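Search this site Search

My morning at the Skilach open house

I almost didn't go. The drive is 391 miles round trip if you count my wrong turn at the reservoir, and April is when everything at work lands on my desk at once. But Akash Rana had been emailing me since winter about Trilley, the simulation kit his team sells to small automation shops, and when he said the open house would have live sessions where you could sit down and break things, I cleared a day and filled up the tank.

Skilach is on the second floor of an old printing works, over a bakery (I bought two rolls before I even found the stairs). Doors opened at 9 and there was already a line for the coffee. The place is one long room with workstations down one side and folding chairs down the other, and a big screen at the end where they were running sessions all morning.

Quick background for anyone who hasn't followed my posts on this. Trilley is a subscription package: you get ready-made household rooms, a library of objects and a set of arm models, and you run your pick-and-place routines in there before you go anywhere near real hardware. We're a shop of four. We have one arm, it's booked solid, and every hour I spend testing a grasp on it is an hour it isn't earning. So I've been shopping for something like this for a while, and I came with a list of complaints about the last one we tried, which was Grovero. Nice people, terrible menus.

Akash started with the kitchen tabletop set, the one they push hardest in the brochure.
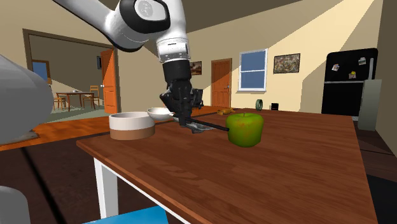

What I wanted to know first was how the kit deals with thin, flat tools, which are the bane of my life. Grovero's grippers used to sink straight into anything skinnier than a pencil. Akash said to pick my own worst case and I didn't have to look far, with the gripper holding a spatula and the blade down close to the tabletop. I asked for the contact settings and he pulled them up in a side panel, friction and stiffness and all the rest, and they're plain sliders with plain names! I did laugh at the apple, which is huge next to everything else on that table, and the banana behind it looks like it came from a dollhouse. Akash took it well. You can rescale any object in the library, he said, and some customers like the odd sizes for training because it keeps a routine from getting too comfortable. I can see the sense in that, though I'd still want the defaults closer to what I buy at the store.

The library has 1697 objects in the standard tier. I scrolled through a fair chunk of it while people were getting refills and it's very strong on kitchens and pretty weak on workshops. Plenty of bowls, hardly any clamps. If you do food service or home assistance work you'll be happy on day one. If you're like us and mostly handle brackets and housings, you'll be importing your own, so ask to see the import tool. I did, and it took my test part on the second try (first one was my fault, I'd exported it in inches).

Then came the part I enjoyed most, which was the hands-on hour. You get a seat, a controller and a session of your own, and somebody from the team wanders by if you look stuck. I looked stuck a lot. The controller is light and a bit toy-like, and I kept overshooting on the wrist rotation until a woman from Abou Jaoude, in the next chair, leaned over and showed me where to turn the sensitivity down. They've had Trilley on trial over there and she had opinions - good ones on the lighting presets, not so good ones on how long the bigger rooms take to load. I timed one with my phone and had to agree with her. Long enough to finish a roll.

Switching views is on a single key, and I used the close one most because you really can see what the fingers are up to.
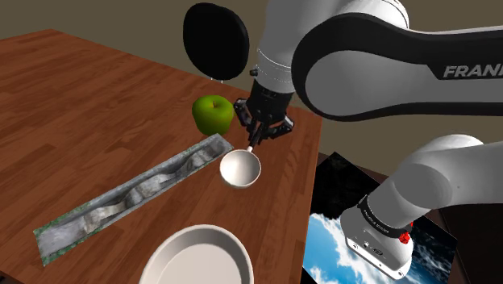
Trilley tabletop session: the gripper holding a small white cup, with the green apple beside it.

Pricing, which is what half of you will write to me about. They quote by seat, and the kitchen rooms come with every tier, but the extra arm models and the import tool are only in the upper one. That annoyed me. Import should be in the basic package, and I told Akash so, and he wrote it down in front of me, for whatever that's worth. There's a trial you can run on your own machine, but check your graphics card first. The laptop I'd brought along sulked the whole time and I ended up on one of theirs.

A few other things from my notes. The help pages are searchable and written by somebody who can write. Session replays can be saved and scrubbed through later, and I'd use that every single day. Parking behind the building is tight, so go early or leave the van at home. And get the rolls with the seeds on top.

I've signed up for the trial and I'm going to run our bracket routine through it next, same one I used on Grovero, so I can compare the two properly. I'll post the settings when I have them.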